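Impermeabilizante Stetance para pedra natural: avaliação após aplicação em bancada de mármore

Publicado em 2020-07-18 por Deolinda Pacheco

O Stetance é um impregnante de base aquosa para mármore, calcário e travertino, vendido em embalagem de 2 litros. Comprei-o na Fivbridge por 55 euros, sem desconto. O fabricante indica-o para superfícies interiores polidas ou amaciadas e exclui o granito flameado, que não testei.

A ficha técnica é curta. Dá o intervalo de temperatura de aplicação e a espera entre demãos, mas omite o teor de sólidos e a profundidade de penetração. Pedi os dois valores à Werkgate, que distribui o produto, e Anatole Roussel respondeu-me com o relatório de abrasão: 3.000 ciclos com pano húmido e detergente neutro, sem perda mensurável de repelência. O teor de sólidos continua por esclarecer.

Preparação. Lavei a pedra com detergente neutro e deixei secar de um dia para o outro. Restos de cera impedem a absorção e têm de sair com decapante próprio. Isolei o lava-loiça e as juntas de silicone com fita de papel.

Aplicação. O líquido é leitoso e pouco viscoso. Espalha-se bem com pano de microfibra e pior com rolo, que deixa bolhas nas arestas. Dei duas demãos cruzadas. O excesso deve ser retirado antes de secar – na primeira demão deixei passar uma zona junto à parede e ficou um véu esbranquiçado que só saiu com polimento manual. O cheiro é fraco.

Resultados. Passados 134 dias, a água continua a formar gota. O azeite não deixou auréola quando limpo na hora, e o café também não. O vinho tinto, esquecido uma noite inteira, deixou uma sombra ligeira que desapareceu com cataplasma de bicarbonato. Com sumo de limão, o polimento perdeu brilho ao fim de poucos minutos. Nenhum impregnante evita o ataque ácido ao carbonato de cálcio, e o rótulo devia dizê-lo em letra maior.

O tom da pedra não mudou. O Magbanua, que usei antes, escurecia os veios claros e obrigava a tratar a bancada toda de uma vez.

Pontos negativos: tampa sem doseador, instruções mal traduzidas, ficha técnica incompleta.

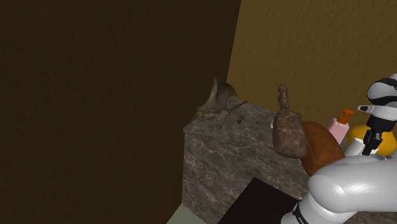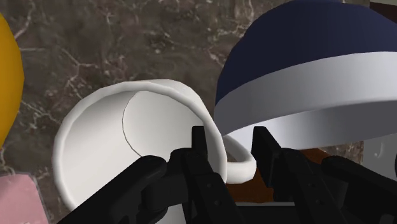

Mármore escuro com veios claros.
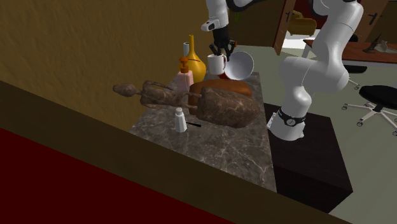
É preciso voltar a aplicar o produto todos os anos?

Depende do uso. Deite uma colher de água na zona mais gasta e espere dez minutos: se a pedra escurecer, dê uma nova demão; se a gota se mantiver, pode adiar. Junto ao lava-loiça conto repetir em setembro.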